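Drinska Turf Notes

Readme for the data folder, second release

What is in this folder

Drinska Turf Notes is a collection of short service notes written by lawn care technicians after their visits. Every note tells what the technician found on one lawn and what was applied or advised. We collected the notes for people who build scheduling or search tools for lawn companies, and for trainers who want real examples of how field notes are written.

The release has 1000 notes. They come from 38 routes of two companies, Fluklow and Oriven, which both agreed to share them. Fluklow works mostly with home lawns. Oriven has more sports fields and office grounds, so its notes are longer and speak more often about irrigation.

Files

notes.csv - the notes, one per row
routes.csv - the routes, with company and grass type
codes.txt - the list of problem codes and their meaning
changes.txt - what is different from the first release

Columns in notes.csv

note_id: a number from 1 to 1000. The numbers do not follow the order of the visits.
route_id: the key to routes.csv.
month: the month of the visit, written as a word (March, April). We removed the day.
grass: cool, warm or mixed. If the technician did not write it, we took the value from the route.
problem: one or more codes, separated by a semicolon. An empty field means that no problem was written down. It does not mean that the lawn was healthy.
action: free text, usually one sentence.
note: the full text of the note after cleaning.

How the notes were cleaned

Customer names, street names, gate codes and phone numbers were deleted by hand and replaced with the word REMOVED. Names of pets were deleted also, after one reader of the first release asked for it. Spelling was left as the technicians wrote it, so you will find "grub" and "grubb", and many ways to write "crabgrass". Please do not correct these in the main file. If you need a corrected version, make your own copy with another name.

Product names were changed to the product type, for example "pre-emergent herbicide" or "slow release nitrogen". Rates were taken out. This folder should not be used to decide how much of anything to put on a lawn - for that, read the label of the product and the rules of your state.

The problem codes were given by two people who worked separately. When they did not agree, the note was discussed with Khương, the small agronomy office which helps us with weeds and diseases. The most difficult pair was brown patch and drought stress. In 30 notes we could not decide, and these have the code UNSURE.

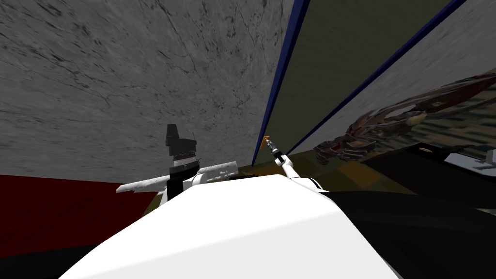 Known problems

Winter is weak. Most routes stop in November and start again in March, and the few notes from January are nearly all about snow mold or equipment. A model trained on this data will know little about winter work.

Some technicians write much more than others. On two of the Oriven routes the same sentence about checking the sprinkler heads appears in almost every note. We kept it, but you may want to filter it before you count words.

Warm season grass is found only on the southern routes of Fluklow, so grass type and company are partly mixed together. Be careful if you compare the companies.

Use and changes

You may use the files for teaching, research and inside your own company. Please write "Drinska Turf Notes, second release" when you publish results. If you find a customer detail that we missed, tell us the note_id only and do not copy the text into your message. We will take the note out and write its number in changes.txt.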